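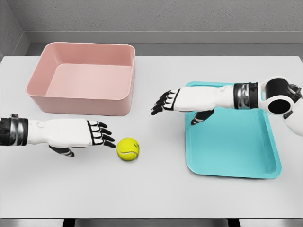 Source: Stustico simulation group, tabletop scene render

From: Wosten list member
To: sim-practice list
Date: 10 August 2019
Subject: Re: Reporting rules for simulated two-hand tasks, draft 2

Hello all,

Thank you for the second draft. I read it on the train and then once more at my desk. My answers are between the quoted parts. I write for the Wosten side only, and the people at Ho may see some points in another way.

> Section 3. Each report should state the start pose of
> both arms. We suggest that "hands open, above the
> table" is enough for most readers.

I do not agree that this is enough. Please look at the render at the top. Both hands are open, with the palms down, and both are above the table. But the left one has its fingertips close to the tennis ball, and the right one is over a corner of the turquoise tray. If another lab starts with both hands far back, it has a longer way to travel, and the success rates cannot be compared. I would ask for joint values in a file, plus one still image of the start.

We had this trouble in June with Fliltar. Our first table gave 833 successful episodes out of 3363, and it took us two weeks to see that part of the runs began from an older rest pose. The number was correct – it only did not answer the question people thought it answered.

> Section 4. Objects should be listed by name. Containers
> may be grouped as "receptacles" where this saves space.

Please do not group them. A bin with tall walls and a flat tray with a low lip are different targets for a ball. A ball let go a little too early can still hit the wall of the bin from outside, and on the tray it may roll over the lip. I propose that each container is listed with inner size, wall height and friction value, and that the report says if it is empty at the start. Color should also be given when the policy takes camera input.

> Section 5. Contact between an arm and an object other
> than the target need not be reported if the task
> succeeds.

This is the rule I like least. In simulation a finger can push a tray aside and nothing breaks, so we learn to accept it. On the real machine the same motion may bend a thumb. With hands like these, where the thumb hangs lower than the palm, the thumb is the first thing I would worry about. I suggest this text:

"All contacts between either arm and any non-target object shall be logged with peak force. Episodes with such contact shall be counted separately, also when the task succeeds."

> Section 7. Random seeds: optional.

Required, please. It costs one line in the log.

> Open question: should a render be marked as a render?

Yes, always, in the caption and also in the file itself. Slides get copied, and after some time the caption is lost. Fliltar now writes the word "simulated" in the file header, and we can share the small script for it.

One smaller thing. Section 6 asks for 67 episodes per object, but I could not find where this number comes from. If there is a calculation behind it, could it go in an annex?

I can prepare new wording for sections 3 and 5 if the editors wish it. Section 4 I would leave to Ho, as they have measured more containers than we have.

With kind regards,
Wosten, simulation and test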